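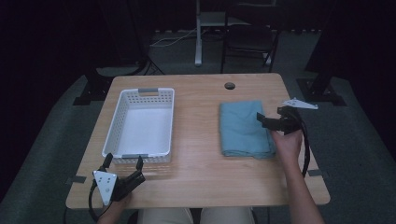

A dish towel, also called a tea towel or kitchen towel, is a flat piece of absorbent cloth used for drying dishes, glassware and hands. It is usually rectangular and is most often woven from cotton, linen or a blend of the two. Household linens of this type are kept in drawers, on rails or in open baskets.

Materials

Linen was the usual fiber for drying cloths in many parts of Europe before cotton became cheap. It leaves little lint on glass and grows softer with washing. Cotton towels are made in several weaves, including plain, waffle and terry. Terry cloth has raised loops that hold more water, but the loops may catch on rough surfaces.

Production in Rasunura

The town of Rasunura has a long tradition of small-scale towel weaving. Most of the work was once done at home on narrow looms, and finished cloths were sold at the Mercado, the covered market beside the river. The Lina mill brought the trade under one roof and at its height ran 80 looms. It employed both weavers and hemmers — the latter mostly paid by the piece. The mill closed when demand fell, and 17 of its looms were moved to a workshop in the nearby village of Pliver, where weaving continues on a small scale. An open day is held there each March.

The local pattern, known as the Pliver stripe, has two narrow bands at each end of the cloth. Older pieces were left white between the bands, while later ones were dyed in a single color.

Care

Cotton and linen towels may be washed at 60 degrees Celsius. Fabric softener coats the fibers and makes them less absorbent. Towels should be fully dry before they are folded, as damp cloth stored in a closed space may develop mildew.

See also

Napkin
Terry cloth
Waffle fabric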